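Borner wants to rent you a hand

The pitch from Borner is simple enough. You pay 300 dollars a month, a crate arrives, and inside is a two-fingered gripper with a small arm that is supposed to pick up everyday things after three hours of setup. I spent a morning at the company's office in Prumcombe with the man who runs the rental program, and I left with more questions than I brought.

He was friendly and he talked fast. "People buy these things and then they sit in a closet," he told me. "We take them back. That's the whole difference."

I asked how often they get taken back. He said the program was young. I asked again, and he said he'd have a better idea by March.

The brochure says the gripper handles "100 household items." I wanted to see the list. It has tape on it twice, in two widths, and four kinds of cup. "A cup is a cup to you," he said. "It's a different problem for the hand." Fair, but a customer reading that page is going to picture 100 different things.

Bottles are on the list too, and he's proud of them. "Clear plastic is hard. You can see right through it, and so can the camera," he said. He wouldn't give me a success rate in writing. 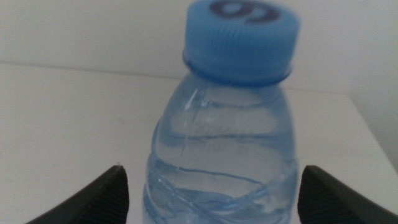

What happens if the hand breaks something during the rental?

The customer pays the first 40 dollars of any damage and Borner covers the rest, as long as the item was on the list.

That last part is in small type, and it matters. Anything off the list is your problem. When I brought this up he said Ajayi, the other rental outfit people mention, has the same rule. "Read theirs," he said. I did, and theirs is in normal-size type.

We also talked about Bravusach, the software that comes with the kit. It stops working when the rental ends, and so do any routines you've taught it. "You can export them," he said. To what? "To another Bravusach account."

I asked if he had one at home. He said his kitchen was too small.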